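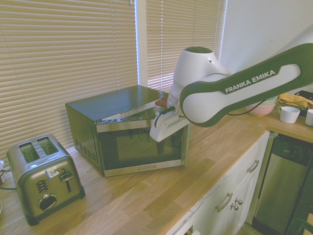 Posted and Actual Waits at a Regional Amusement Park

Final report, Tourism and Recreation Management, senior project

Last updated: August
Filed under: Student Work > Parks & Attractions

1. Background

Hullengate is a mid-size amusement park with one ride that people drive a long way for and a good many that they go on while deciding whether to get back in the line for the first one. The ride in question is Jestska, a spinning coaster with a short train and a long queue. On a summer weekday the park takes in some 3,000 guests, and by lunchtime it can feel as if every one of them is standing in the same switchbacks.

At the entrance to the queue is a wooden sign with a digital panel set into it. The panel gives the wait in minutes. Our team had all stood under it at one time or another, and we had all formed opinions. The purpose of this project was to replace the opinions with data, or at least to get course credit for having them.

We asked two things. How close is the posted wait to the time guests spend in line? And does the posted number change what guests do when they read it?

2. How the number gets on the sign

We had assumed a sensor. The park uses a program called Flonum, which takes a number typed in by the attendant at the queue entrance and sends it to the sign and to the park's app. The attendant gets the number by looking at where the line ends. There are painted marks on the railing for this purpose, and each mark matches a wait on a laminated chart.

The chart was drawn up when Jestska ran two trains. For much of this season it ran one. The chart was still taped up in the booth when we finished, and it is a very clean chart.

Attendants are asked to update the number every quarter of an hour. They are also asked to measure children, stop line jumping, answer questions about the restrooms and keep the loose-article bins moving. When we sat near the booth, the updates came when there was a lull, and a lull tends to come when the line is short. So the sign was at its most current when it mattered least.

3. Method

We used the timing card method, which is old and cheap. A guest joining the line gets a card with the time written on it and hands it back at the loading platform, where a second person writes down the time again. We also wrote down the posted wait at the moment each card was given out.

We gave out 516 cards over the length of the study and got 340 back in a state we could use. The rest were pocketed, dropped, chewed by toddlers, or handed in by somebody who had clearly been given them by somebody else. One came back folded into a very good frog. We recorded it as missing, since it had been folded across the time.

Cards went to one person per party. In the first session we gave one to everyone who reached for it, which produced a family with five cards and a strong influence on the average. We threw that session out and started over on Thursday.

For the second question we stood across the path and noted whether people who stopped to read the sign joined the line or walked on. Judging whether somebody has "read" a sign is harder than it sounds. We settled on a rule that they had to stop walking and face it. People looking at their phones in front of the sign were left out, which cost us most of the teenagers.
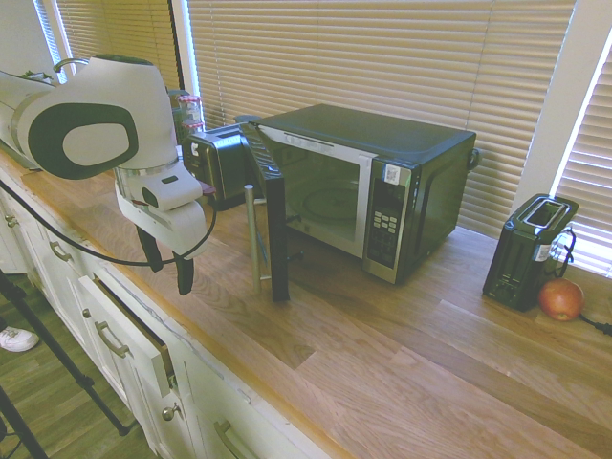 4. Results: posted against actual

The sign was usually too high in the morning and too low after lunch. Before noon, guests tended to reach the platform well ahead of what they had been told, and several of them mentioned it to us with real pleasure, as if they had gotten away with something. After lunch the line moved more slowly than the chart allowed for, and the cards came back with fewer remarks on them that we could print.

The worst stretch was mid-afternoon, when the second train was off and the railing marks were still being read as though it were on. The posted wait sat at 60 minutes for a long time. The real one kept going.

Rain confused everything. The ride closes for lightning but the line does not have to leave, and the sign goes on showing whatever it showed before. We kept the rain cards in a separate pile and have left them out of the comparison.

5. Results: what guests did

People seem to have a number in their heads, and a sign that goes over it sends them away. We expected a gentle slope. What we saw looked more like a step, and the step was at an hour. A posted wait just under that still pulled groups in. Once the panel changed over, many of them read it, had a short meeting, and left.

A lot of those who left went to Kodikara, the boat ride next door. It has no sign at all. Its line was often slow too, and hidden inside a building, so guests could not see the length of it until they had committed. Nobody in that line complained to us about the wait being wrong, as there was no wait posted to be wrong about. We would like to be clear that we do not offer this as a recommendation, although the operations staff did write it down.

6. Limitations

Our sessions were all in warm weather and none were on holiday weekends, when the team was mostly working the funnel cake window. Handing someone a card may also change how they behave. A few guests believed the card gave them priority boarding and were let down at the platform, and at least one left the line on learning otherwise.

We could not separate the effect of the sign from the effect of the line itself, which is right there behind it. A guest who walks away may be reacting to the number or to the crowd. We asked a handful of them and they mostly said "both," or "my husband has a knee."

7. Recommendations

Redraw the chart for one train and keep both versions in the booth. This is a marker and an afternoon.

Have the attendant enter the number of trains in Flonum at the start of each shift. The field already exists - it was blank on every day we checked.

Post waits after lunch a little on the high side. Guests forgive an early boarding at once and remember a late one in the parking lot.

Run timing cards for a few hours each month, on stock too stiff to fold.

8. Status

The park has a copy of this report and of our data sheets. When we went back to return the clipboards, the sign said 45 minutes, and two of us got in line to check. Our entry for that visit is in the appendix, with the rain cards.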